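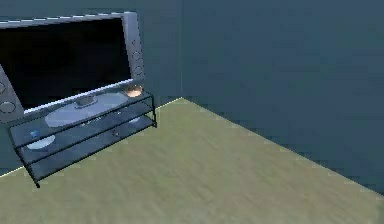
Teaching by showing, one living room at a time

Natália Rusnák has a kettle at her elbow and a living room on her screen, and she has been in and out of that living room since eight in the morning. It belongs to Sorngate, a simulated flat built by the small firm Clumix, and it is where a learning system called Drorar is being taught to tidy up.

The teaching is done by showing. Natália steers through the room with a pair of hand controls, picks something up, carries it where it ought to go and sets it down, and every small movement is kept as an example. Then the room is shuffled and she does it again - 80 times on a good day, with a proper lunch in the middle, on which she is rather firm.

I had supposed, before I sat down beside her, that the big furniture would be the trouble. She laughed at that, kindly enough. A television stays where you put it. The glass stand underneath is what gives her grief, with its three see-through shelves and the little things sitting on them at different heights. Through blue-tinted glass, a pale disc on the bottom shelf can look very much as though it's resting on the one above, and a beginner will reach for it in quite the wrong place.

"I did it myself for a fortnight," she told me. "I keep some of those in, the ones where I miss and then put it right. It ought to see how a person recovers."

The other 14 rooms are named after people's old landlords, and her favourite is the Kubíček, which has a dreadful narrow kitchen and a great many cups. Clumix hopes to have all of them covered by September. By then Natália will have handed the glass shelves to a colleague and moved on to drawers, a subject on which she already has a good deal to say, and I stayed for a second cup of tea to hear most of it.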